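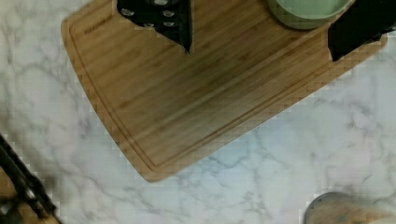
Wrist stream drops frames on the kitchen station when the encoder falls back to software. The fault shows first as loss of detail and only afterwards as missing frames, so it gets past the integrity check, which looks at timestamps alone. On the bowl task the edge of the bamboo board breaks into steps against the marble, while the screw heads on the left finger stay readable. Operators had been marking these episodes as good.

Station: Brusmont kitchen 2
Collection: bowl and board, batch 8
Opened by: Noelia Benítez
Assigned to: Jarrah Tipoki
Severity: medium
Status: monitoring

Steps to reproduce
Start the recorder from the Cledley launcher with all streams enabled. Run teleoperated episodes back to back without restarting. Encoder load climbs on the wrist stream and the bitrate falls to the floor value. The overhead stream is not affected.

Expected: constant quality on all streams, or an episode marked as failed.
Observed: episode saved as complete, wrist stream degraded.

Log extract
recorder: wrist: hw encoder session refused, using sw
recorder: wrist: target bitrate lowered
recorder: wrist: queue full, dropped 5
recorder: episode closed, status ok

Comment, Jarrah Tipoki
Reproduced. The hardware encoder has a session limit and the preview window in the launcher takes one of them. If the preview is opened before the recorder, the wrist stream is last in the queue and gets refused. Closing the preview afterwards does not give the session back until the recorder restarts.

Comment, Baltasar Barroso
Is the joint data sound? If it is, I would sooner keep the episodes for the state-only baseline than throw them out.

Comment, Jarrah Tipoki
Joint and gripper channels are complete in every file I opened. Clocks agree with the overhead stream. Only the wrist video is bad.

Comment, Nerea Escobar
Went through the batch with a script that reads the fallback line from the recorder log. 253 episodes in total, 171 clean, the remaining 82 with the fallback. I spot-checked the flagged ones by eye and they all show blocking on the board outline. The veins in the worktop are a poor guide, they look soft in good episodes too. Use the board edge.

Flagged episodes now carry the tag wrist_degraded. Please do not delete them.

Comment, Noelia Benítez
Can the training loader skip the tag? Last time we relied on people remembering to filter.

Comment, Nerea Escobar
Loader change merged. It excludes wrist_degraded by default and needs an explicit option to include it.

Workaround until the patch is installed
1. Close the launcher preview.
2. Restart the recorder.
3. Check the log for "hw encoder session refused" before the first episode.
4. If the line is present, stop and go back to step 1.

Fix
Recorder now reserves its encoder sessions at start-up and refuses to run if it cannot get all of them. The preview uses software encoding at reduced size. Episodes with any fallback line close with status failed. Installed on kitchen 2. Kitchen 1 still has the old build.

Comment, Baltasar Barroso
Re-collection of the flagged share is agreed, same object set, same start positions. Ainhoa Salcedo has the station bookings.

Open items
Kitchen 1 install.
Integrity check to read bitrate as well as timestamps.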